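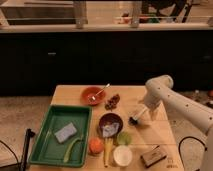 Vallside College, Department of Home and Consumer Studies
Unit 2: Clearing and Sorting a Mixed Table
Handout for students, September 2023
Prepared by Hedvika Kratochvíl; revised with comments from Preben Baldursdóttir

Purpose of the unit

A mixed table is one on which food, tableware and cleaning articles have been set down together. It is the usual state of a household table between meals, and it is the starting point for every practical session in this unit. Students are expected to bring such a table to order without carrying any article farther than necessary.

Terms used

Tableware: bowls, cups, spoons and other articles from which food is eaten or served.
Produce: fruit and vegetables, whole and unpackaged.
Cleaning articles: sponges, cloths and brushes.
Holding tray: a tray with raised walls, used to gather articles before they leave the table.

Order of work

1. Look over the whole table before touching anything. Note which bowls already hold something. A spoon standing in a bowl stays with that bowl until the tableware is moved. A cloth left in a bowl is taken out first and treated as a cleaning article.

2. Assign the holding tray to one group only. A sponge lying beside a long green vegetable in the same tray is a common fault in first attempts. Remove one or the other before anything further is added.

3. Gather the produce. Round fruit such as an orange or a lime should go into a bowl, as it rolls when the table is bumped. Bananas are laid on top, never underneath, and should be drawn out carefully where a bowl has been set close against them. Small clustered fruit is lifted by the stem if there is one, and otherwise with the whole hand.

4. Move the tableware. Cups placed near the front edge are taken first - they are the articles most often knocked down by a sleeve.

5. Wipe the bare wood with a damp cloth, following the grain, and dry it at once.

Assessment

Each student will clear 2 tables. Marks are given for the order in which the groups are handled and for the condition of the produce afterward. Speed is not marked. Written notes should be handed to Ľudovít Šimko at the Fullatthorpe building, room 819.

Reading

Žofie Ondrejka, The Household Table, chapters on storage and on the care of wooden surfaces. The department's copy may be consulted in the Urrutia reading room but not borrowed.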